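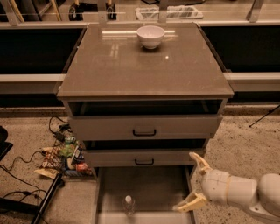

Nightstand drawers keep sliding open on their own, what can I do?

Posted in Furniture & Storage by Drirnulside

Hi all! I have a gray three-drawer nightstand with a glass-covered top and black handles, and the drawers will not stay shut. I push them in at night, and by morning the top one has crept out an inch or so and the middle one is usually following it. The bottom one is the worst (it's the one I keep my water bottle in, standing up, so it doesn't leave rings on the glass) and it'll roll all the way out if I walk past it heavily enough. I've hit my shin on it more times than I want to admit.

It didn't do this in my old apartment. The new place has old floors, if that matters. I'd rather not buy another one, I paid 100 dollars for it and I like it! Also, while I'm here, does anybody know how to get faint scuffs off a glass top? I keep a little ceramic bowl on it for my rings and I think I've been dragging it around.

Pletemel
Old floors, there's your answer. Put a level on top, front to back. I bet it leans toward you. Mine did, and I stuck 2 felt pads under each front foot and the drawers have stayed put ever since. If yours has a solid base with no feet, slide a folded piece of cardboard under the front edge first, just to see if it helps, then get some proper plastic shims from the hardware store. Go a tiny bit at a time. You want it leaning back just a hair, and if you overdo it your bowl is going to end up against the wall.

Don't forget to check side to side too, mine was off that way as well and one drawer rubbed.

Ivanyshyn
just get a new one, the cheap slides are all junk

Hovmont
I wouldn't toss it over this! Pletemel is right about the level, do that first. If it still happens, pull the bottom drawer out and look at the slides. A lot of them have a little bump or dip at the back that's supposed to hold the drawer closed, and hair and dust get packed in there (I have a cat, you can imagine). Vacuum it, wipe it, and check that the screws are snug. I had 4 loose ones on mine after a move.

For the glass, try dish soap and a soft cloth before anything else. What looks like a scuff is sometimes just stuff rubbed off the bottom of the bowl, since unglazed ceramic leaves marks. If you can catch it with a fingernail it's a scratch and I'd leave it be. Then put clear bumper dots under the bowl so it doesn't happen again.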